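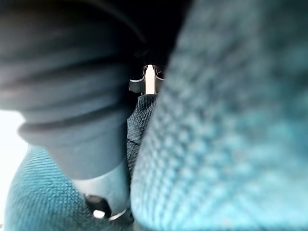
Mallero Quarterly, Issue 6, p. 4

Pruvwood opens its lab one afternoon every September, and the queue for coffee is longer than the queue for the planner demo. I went to the planner demo.

Cloth is a miserable thing to ask software to understand. From the wrist camera you get a ribbed rubber part, a metal collar and teal weave pressing in on both sides, most of it too close to be sharp. Somewhere in there the perception stack, called Sumer, is supposed to find a fold. It draws its guess on a wall monitor in green, with a confidence score beside it. The score was often higher than mine.

Planning is handled by Ogundipe, which samples around 400 candidate motions and throws most of them out. The engineer at the keyboard let us watch the rejects scroll by. When too much of the view is blurred fabric, the planner stops trusting depth and backs off along the path it came in on. I have managed people with worse instincts.

The best part was the replay tool. You drag a slider through a logged run and camera, joint torques and planner state all move together. It crashed once, at 4 p.m., and was restarted with the calm of long practice. They plan to release the log viewer first — the planner will follow when somebody has written the docs.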